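Minutes - November meeting of the Justthorpe Pen and Ink Club
Held in the back workroom at Justthorpe Library, 6:30 start
Notes by me, Jeptoo Wanyama, so blame me for the spelling

Present: 13 members, plus Brian Okoth in the chair. Apologies from the Zavala sisters, who are both down with the same cold.

1. Last month's minutes
Read and agreed, with one fix. I had put that the Rumeck trip was in the spring and it's the fall one next year. Changed on the master copy.

2. Money
We have $56 in the tin and 52 more in the account after paying for the paper order. Brian would like to hold on to it until after the holidays. I said I'd like us to buy a second bottle of the good sepia while the Tesel shop still has it (they are closing out that shelf!). We talked it over for far too long and agreed on one bottle, no more. I'll pick it up.

3. The show at Rumeck
We've got the long wall again. Work has to be in by the end of the month, name on the back in pencil, no glass. Three people still haven't told Brian what they're putting in - please just send him a line, even if it's only "one small drawing." He is making the labels himself and he'd like to do them in one go.
Somebody asked about prices. Same as last year, you set your own and the club doesn't take anything.

4. Storing the shared pens
This took up most of the evening and I enjoyed it more than I expected to. Everybody is fed up with the shoebox. The tips get knocked, the fine ones end up at the bottom, and last time I spent ten minutes digging for one pen while my ink dried on the plate.
So we had the new roll out on the front table, the black fabric one with the bright blue border and the elastic slots. I love it. You can see what's there and what isn't the second it's opened out, and it takes up no room in the cabinet. Brian is less sure about the elastic and thinks it'll go slack by summer if we force fat pens into it, so the brush pens are staying in their own jar.
We tried setting pens out in a row on the table beside the roll, spaced well apart, and then putting them away from there. It sounds fussy but I think it's the way to go, at least for the shared set - lay them out first, check the caps, then into the slots. There was a bit of back and forth about tips up or tips down. Tips up won by a mile.
Agreed:
The roll replaces the shoebox from the next meeting.
Slim pens and tools only.
Whoever opens it closes it.
The shoebox goes home with Brian, who wants it for seeds.

5. The tables
Now the two are pushed together we get a much better surface and we'd like to keep them that way. Please put something down before you ink, the tops are pale and they show every drop. I'm bringing a stack of old newspaper. Containers and bags on the far table, please, and keep the near one for working.

6. Any other business
The kettle is slow and we all know it. Brian has a spare at home.
I offered to run a short session on crosshatching in the new year and got enough hands up to make it worth doing, so bring a pen you like and an old sketchbook.
The key goes back in the drop box now, please, and not under the mat.

Closed at 8:20. Next meeting same room, same time, and it's my turn for cookies.

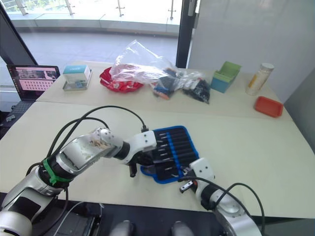
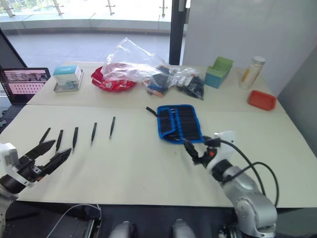 Item 4: the blue-edged roll, open on the table.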